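About us

Tralley is an entertainment news site. We cover film, television, pop music and the people who work in them. We publish every day of the year, including bank holidays, and everything on the site is free to read.

The site started in August as a weekly email written from a spare bedroom. It went to 60 people, most of them friends or former colleagues, and it carried one long item on a television casting row. Readers asked for more of the same, so the email went twice weekly and then became a website. The email still goes out and you can sign up for it at the foot of any page.

What we cover

Most of our stories fall under one of 4 sections: Screen, Music, People and Awards. Screen takes in cinema releases and streaming as well as broadcast television. Music is mainly pop, with some country and dance. People is where you will find engagements, splits, court hearings and statements from publicists. Awards runs from the first nominations to the morning after the last ceremony, and goes quiet in between.

We do not run theatre reviews or book news. Readers ask about both, and for now we have no one on staff to do them properly.

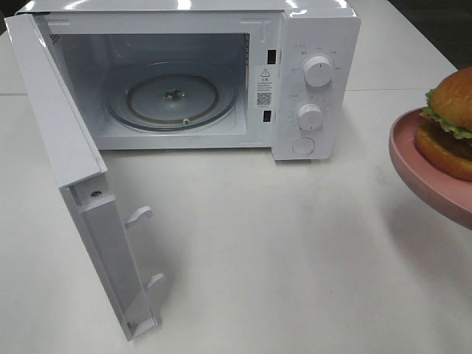
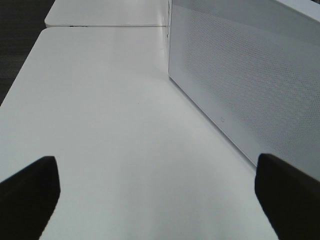
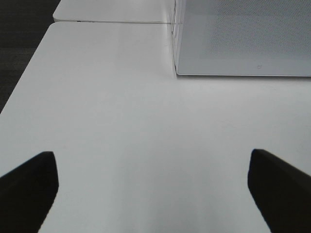
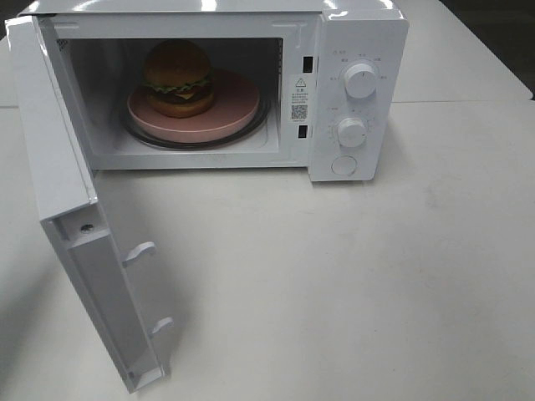
By the Tralley editorial desk
Page last updated 21st February

How we work

There are nine of us on the editorial side. Seven write and edit, and the other two look after the site and the newsletter. Stories are read by a second person before they go up. If a story depends on a single source, we say so in the text.

We contact a performer's representative before publishing anything about their private life, and we give them a fair time to answer. If they decline to comment, that goes in the story too. We don't report on the health of anyone who has not spoken about it publicly – the same goes for their children.

Social media posts are quoted as they were written, spelling included. If a post is later deleted, we leave our report up and add a note.

Corrections

We correct mistakes at the foot of the article and leave the correction in place. Small spelling errors are fixed without a note. To report a mistake, use the contact form and include the headline of the story.

Who owns us

Tralley is owned by Proris, a small publisher which also runs Esquivel, a trade newsletter for concert promoters, and the Gorinitz listings service. The three titles share an office and an accounts department. They do not share reporters, and Proris does not see our stories before they are published.

Our income comes from advertising and from a small number of sponsored newsletters. Sponsored items are labelled at the top – advertisers have no say in anything else we print.

Getting in touch

Press releases should go to the news desk through the contact form. Please don't send attachments. Requests to reuse our articles are handled by Proris, and replies can take a few working days.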